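Category: Trainers & Streetwear

Torkex has made running shoes for years, so a canvas basketball high-top drawn up with the small knitwear label Horrocks is quite a swerve – and I love it. I met the shoe's designer at the Tonarano shop one morning in January, an hour before opening.

"We went through 45 sole samples," she told me, pulling a pair out of the box. "Number 10 was the one. We still made the other 35, I'm stubborn like that."
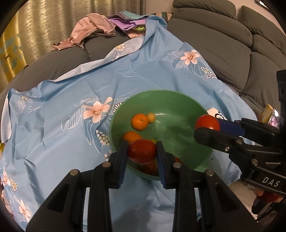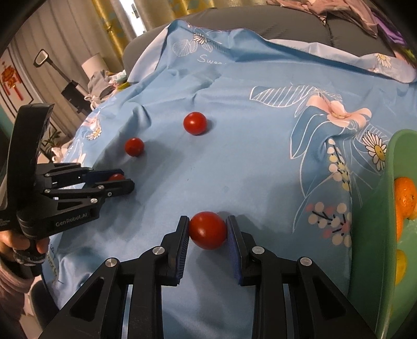
The knitted collar is the bit everyone will talk about. It comes off the same machines as the Horrocks jumpers, and it hugs the ankle beautifully! "I wanted it to feel like your favourite sock," she said. "The first ones sagged terribly."

Only 3,000 pairs are being made, in cream, rust and a lovely inky navy called Kosach. Will there be more? She laughed. "Ask me when I've slept."

She wears hers with the laces undone, and after trying on a navy pair I can see why. They run a touch large, so go down half a size if you're in between.

353 shares | 10 comments

Contact us | © Tonarano Style Pages | Back to top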